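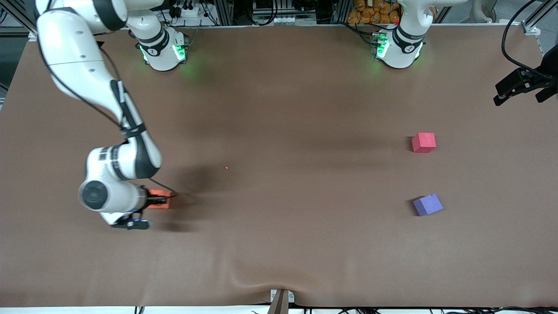
Llevo dos semanas obsesionada con los cubos de espuma, lo confieso. Todo empezó porque Trilok Uniyal, que da clases de matemáticas a niños pequeños, me regaló una bolsa de 114 cubitos que le sobraban (¡114!) y yo, claro, los volqué todos en la mesa del comedor en cuanto llegué a casa.

Qué gusto dan. No pesan nada, no hacen ruido al caer y tienen unos colores que me ponen de buen humor: naranja, morado, un rojo tirando a rosa que me chifla... Sobre una superficie marrón grande lucen muchísimo más que sobre mi mantel de flores, así que el mantel ya está en el cajón y ahí se va a quedar una temporada.

Lo primero que hice fue ordenarlos por colores, que es lo que hace todo el mundo, creo. Luego me dio por las torres. La espuma agarra bastante, pero si el de abajo queda un poco girado, la cosa se tuerce enseguida y al sexto piso ya estás aguantando la respiración. Mi sobrina llegó a once y lo celebró tirándolos todos de un manotazo, jajaja.

Para guardarlos probé una caja de Gokeo que tenía por casa, pero la tapa no cierra bien y acabé con cubos hasta debajo del sofá. Ahora están en un bote de galletas y caben justos, apretando un poquito.

Hemant Mittal me escribió para preguntarme si se pueden lavar. Yo los metí en agua tibia con una gota de jabón y los dejé secar encima de una toalla, tardaron alrededor de 2 días. El morado soltó algo de color, así que ese mejor aparte.

Ah, y sigo sin encontrar uno verde que se me perdió el 27 de junio. Sospecho del gato.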